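Pillow bag

A pillow bag, also called a pillow pack, is a soft food package made from a single sheet of flexible film that has been wrapped into a tube, sealed along its length, and closed at both ends. It takes its name from the gentle, puffed-up shape it has once it is full.
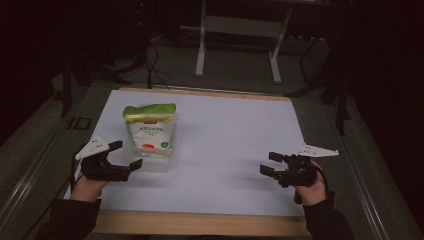 How should a pillow bag be stored once it has been opened?

Fold the open end over at least twice, press out the extra air, and hold the fold shut with a clip. For longer keeping, stand the folded bag inside a container with a lid, or pour the food out into a jar that closes tightly. Dry foods such as noodles, crackers, and dried fruit do best in a cupboard away from the stove.

Name and general form

The pillow bag is one of the most familiar packages in any kitchen, so familiar that most people have opened hundreds of them without ever wondering what they were called. Shoppers usually just say "bag" or "packet," and in everyday talk the word "pack" does the job as well. People who work in packaging are a little more particular. To them a pillow bag is a bag with three seals: one running from top to bottom, usually down the middle of the back, and one across each end. It has no folded sides and no flat base, and this is what sets it apart from its close relatives, the gusseted bag and the stand-up pouch.

Because both ends are pressed flat while the middle is full, the bag is thickest at its center and thins out toward the top and bottom. An empty pillow bag lies as flat as an envelope. A full one is plump, with small creases running in from the corners where the film has been pulled together.

Printing and layout

The front of a pillow bag is usually treated as a little poster. A band of strong color across the top is a very common choice, with the brand's label set on it or just under it, the name of the food in the middle, and a picture of the food lower down, where the bag swells out toward the shopper. Small round emblems are often tucked into a lower corner. The back is a harder place to print on - the long seal runs right through it - so the ingredients and other small type are generally arranged in blocks to the left and right of the seam.

Designers have to remember that a bag is never as flat as the drawing on their desk. Straight lines bend, pictures near the ends get wrinkled, and lettering placed too close to the side can curl out of sight altogether. Many brands keep the important words well inside the middle of the front for this reason, and they try out a printed sample with real food inside before ordering the whole run. The packaging firm Statier asks its customers to look over 6 filled samples before a new design goes to press.

Making and filling

Most pillow bags are formed and filled in one go. Printed film comes off a large roll, passes over a shaped collar that curls it into a tube, and is sealed down the back. The bottom end is closed, the food drops in from above, and then a pair of heated bars closes the top. Those same bars usually make the bottom seal of the next bag in line, and a blade cuts the two apart. On a flat-lying line the food slides in from the side instead, a method well suited to cookies, bars, and other things that would break if they were dropped.

A single roll can make a great many bags. The film maker Prolex sells a roll meant to yield 3000 bags of the small snack size, while rolls for larger bags naturally give out sooner. Some bags are filled with a puff of nitrogen before closing, which helps to keep fried foods from going stale and also gives fragile ones a bit of a cushion on their travels.

Standing a bag upright

The one thing a pillow bag does poorly is stand up. With no base to speak of, it tends to slump forward or roll onto its back, and a shelf of loose bags can become a slippery heap in no time. Stores get around this with hooks, trays, and display boxes. At home, the simplest cure is a container with fairly straight sides that is a little wider than the bag and reaches partway up it. The sides hold up the lower part of the bag while the top stays free, so it is easy to see what is inside and easy to lift out.

Clear plastic containers are a favorite for this, as they leave the whole front of the package in view. Two or three bags of a similar size can share one bin, provided they aren't wedged in so tightly that the contents are crushed. It is a good idea to put the oldest bag at the front, and to turn the printed date toward you if there is one on the face of the bag. The Gevum range of pantry bins comes in 2 depths, the shallow one for snack bags and the deep one for rice and dried beans.

Opening

There are two usual ways into a pillow bag. The first is to pinch the front and the back near the top and draw them gently apart until the end seal gives way. The second is to tear or snip across the top, starting from a notch if the maker has supplied one. Scissors make a neater edge and leave a bag that folds well afterward, which is worth the short walk to the drawer if the food won't all be eaten at once. Pulling too hard can split the long seam down the back, and a bag that has split there is very hard to close again.

Common sizes

Sizes vary a good deal from one food to another. Single portions of nuts or candy may be no longer than a finger, while family bags of chips are often bigger than the pillow on a doll's bed. A bag holding 200 grams is an everyday size for noodles, dried mushrooms, and many kinds of crackers. The Singhal snack company sells most of its roasted chickpeas in bags of this weight, with a larger one brought out each October for the holiday season.

See also: Gusseted bag, Stand-up pouch, Bag clip, Pantry storage

Last edited 2022-05-12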